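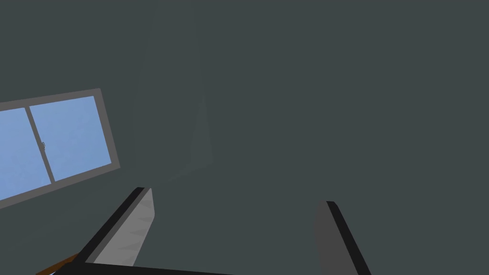
Fig. 2 – Mur mat gris ardoise, fenêtre à gauche (image de synthèse).

Séance 7 – Lumière et parois

Rappel : l'éclairement se mesure en lux et dépend de la surface qui reçoit le flux. La luminance dépend aussi du point de vue et du matériau.

Une paroi mate diffuse dans toutes les directions. Pour une paroi claire, prendre un facteur de réflexion élevé – le vérifier dans la fiche du fabricant.

Exercice à rendre jeudi : salle de lecture de Fliltthorpe, plan 1071. Calculer le facteur de lumière du jour en deux points, puis comparer avec le relevé Kettani.

Calculatrice autorisée.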